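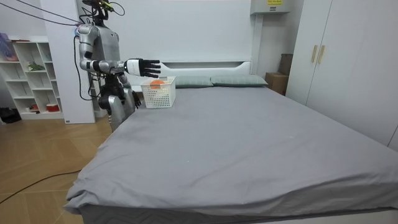
How close can you stand while the arms are live?

Outside the arm's reach plus one big step. If you need to be nearer than that, arms go off first, then you walk in. Same for visitors, same for whoever wrote the rules.

House rules in pictures, Hargate bedroom

Quick page, put up between runs, will tidy later. People at Grarnby keep asking what we mean by "bedroom rules" so these are them, with photos. The full text is the Flidton sheet, 21 rules, pinned inside the door at both sites. Most of this is common sense but read it anyway. Updated April.

First photo: right hand over the basket, fingers open, something orange inside. Rules 3 to 6 all live at this corner of the bed.

Rule 3. One person on the stop button, button in hand. Not on the shelf, not in a pocket. That person doesn't do anything else, no phone, no notes.

Rule 4. Hands stay out of the basket while the arms are live. Dropped something? Leave it. Call stop, wait for the "off" from the operator, then reach in.

Rule 5. Slow speed for the first run after any change. New toy, new sheet, basket moved a bit, all count as a change. Grarnby had been skipping this for the sheet. Please don't.

Rule 6. Say it out loud. "Arms live", "arms off". Everyone in the room says it back. Feels daft for the first morning and then you stop noticing.

Cables (rule 9). Walk the whole length before power goes on, wall end to robot end, and the floor ones as well. Look for kinks, tight loops, anything rubbing. If you have to step over one, look down when you do it. No socks, proper shoes.

Soft things (rules 12 to 14, the ones everyone gets wrong)

Plush only on the bed. No glass, no tins, nothing with a battery in it. Check seams and loose threads before each batch, a thread round a finger joint means stopping for the day. Anything with a split seam goes in the repair bag and does not come back untill it's been stitched. Pull the sheet flat at the corners, doesn't need to look like a hotel.

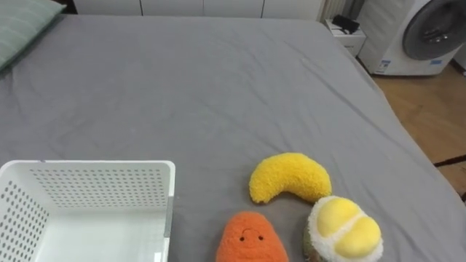

Basket empty, banana, durian and the orange one with the smile out on the sheet.

Start layout gets checked against the run card, not from memory. If the card and the bed don't match, fix the bed or bin the card, and write down which. Don't nudge a toy once the run has started, even if it's obviously in a silly place. A bad run that's recorded properly is fine. A nudged one gets thrown out.

Logging

Every run goes in Kong, incuding the ones you stopped. Put the reason in words, "stopped" on its own is no use to anyone. We're at 1,189 runs and 49 of them have a blank reason box, all ours, sorry, working through them. Stops are not marks against you. Late stops are the ones we talk about.

Breaks: up to 10 minutes in the operator's seat, then swap. Arms off during the swap. Both names in Kong.

Visitors stand by the door and get rules 3, 4 and 6 read to them before anything is switched on. Reading, not "you know the drill".

End of day: arms parked, power off at the wall, stop button back on its hook, toys away, basket left empty. Last one out signs the sheet.

More photos when the Grarnby lot send theirs. Spot a mistake, write it on the paper copy by the door and I'll fix it here.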